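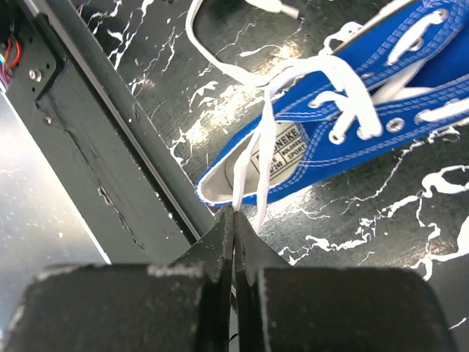
Wrist camera, fingers closed, one strand of lace looks caught between the tips.

Gripper keeps losing shoelaces, new fingers or a setup thing?

I look after a two-arm cell at Dumholm and we've got it tying sneakers. The left arm is fine. The right one pinches the lace OK, then lets it slide out as soon as it pulls. It dropped 22 laces in the last 50 tries. The finger edges are pretty scuffed and have gone chalky gray. I re-zeroed the gripper on 25th January and it helped for one afternoon. Do I swap fingers or keep fiddling with settings?

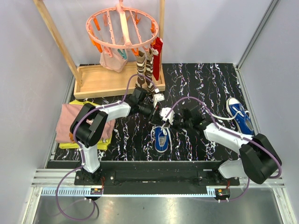 Both arms at the shoe, with the spare sneaker over on the right.

Reply 1
Buy new fingers, they're cheap. Mine came from Wanulari and they were fine.

Reply 2
I'd hold off on buying anything! Close the gripper on a strip of printer paper and tug it. Try it right at the tip, then a bit further down. If it grips low and slips at the tip, the fingers are toeing out and you can fix that with the two mounting screws (loosen, close on a flat shim, snug them back up). If it slips everywhere, wipe the faces with alcohol and try again – ours get a film on them and it feels just like wear.

Also look at your purple cables. I had one looped too tight over the elbow and it tugged on the wrist whenever the arm reached out. Give it more slack and run the same pull again.

Reply 3
Same as above, plus check the closing force. On my Grakonon controller it went back to default after every re-zero and I didn't notice until February. I change fingers every 2000 cycles now, probably overkill.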